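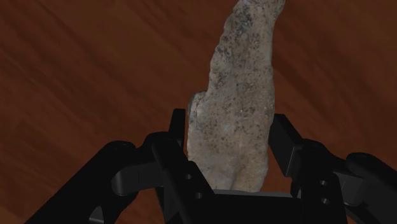 Abena Agyeman wrote in to ask whether a small museum store really needs to spend money on a simulation license before it buys a gripper, and couldn't she just put the cash toward a better gripper? I get that question a lot, and my short answer is that it depends on how odd your objects are. Hers are stones. Hand-sized, lumpy, no two alike. So yes, in her case I'd do the simulation first, and I wrote back at more length than she probably wanted. This page is the cleaned-up version of that email.

Leblanc Two-Finger Gripper, with the Neto planning package

In stock, ships in 8 working days
Price: $659 per month on the rental plan, purchase price on request
Minimum rental: 4 months

What I like about it

I've been selling and renting grippers long enough to be a bit bored by them, but I keep coming back to this one for irregular stuff. It's a plain black two-finger unit with linkage arms out to the sides, and in the render it has a speckled stone held upright between the fingers, with one contact a little lower than the other. That's pretty much the situation most of my customers are in! Boxes are easy. Anybody's gripper can do boxes. It's the thing with a lip on one side and a fat rounded bottom that eats your budget.

The Neto package lets you load a scan of your own object, put it between the fingers and try grasps on screen. I'm not going to tell you a simulated hold is the same as a real one, because friction on real stone is its own adventure and dust makes it worse. What you do find out is whether the shape fits between the fingers at all, how much room is left above the palm, and whether the linkages are going to swing into whatever is next to them. Those are the mistakes that cost people a second order.

What's included

Gripper, finger set and mounting plate
Power and signal cable
Neto planning package, one seat, for as long as you rent
A 60 minute setup call with me or with Tharun Krishnan
Return shipping at the end of the rental

What's not included: the arm. I know, I know — it's the first thing people ask. You need your own arm, or you can rent one through us on a separate quote. Scanning isn't included either. If you don't have a scanner, send me a few objects and I'll quote the job, but please ask before you mail me a crate of rocks (it has happened).

How I'd budget for it

Start with the rental, even if you're pretty sure you want to buy. Four months at $659 comes to $2,636, and if you buy within that time we take half of it off the purchase price. Tuulikki Ruotsalainen went this way for her sorting bench and ended up buying after the second month.

Then leave money for fingers. I can't say this loudly enough. The stock finger set is fine for getting started, but rough surfaces chew up the contact faces and you'll want spares or something shaped for your own parts. Put a line in the budget for it now, before somebody in purchasing asks why the gripper "already needs parts."

And leave time! Staff time is the expensive bit and it's the bit I see missing from nearly every plan. Someone has to scan objects, run grasps, throw out the bad ones and then try the good ones on the bench. If that person also has a full-time job doing something else, double whatever you wrote down.

Is this the right one for you?

Probably, if your parts are rigid, fit in one hand and come in shapes you can't predict. I'd look elsewhere for soft goods, or anything thin and flat lying on a table, where suction is usually cheaper and a lot less fuss. The Gokow suction kit is on its own page and I'm happy to talk you out of the gripper and into that one.

If you need sealed joints for washdown, stop here. These aren't sealed, and I've had to take back one unit already from a customer who hoped otherwise.

Hanne Kemppainen at Protimcombe asked me whether two seats of the planning package can share one gripper. Yes, they can, and the second seat is billed separately. She has one person building grasps while another one runs them, and that seems like a sensible way to use it.

Ordering

Send me the make of your arm, the weight of your heaviest part and a photo of your ugliest one. I do mean the ugliest. If we can plan a grasp for that, the rest usually goes quicker. Quotes go out by 4 in the afternoon if your message is in before lunch. Rental units are first come, first served, and October tends to book up early, so get in touch before then if you're spending this year's money.

Trinidad Sarmiento
Sales and rentals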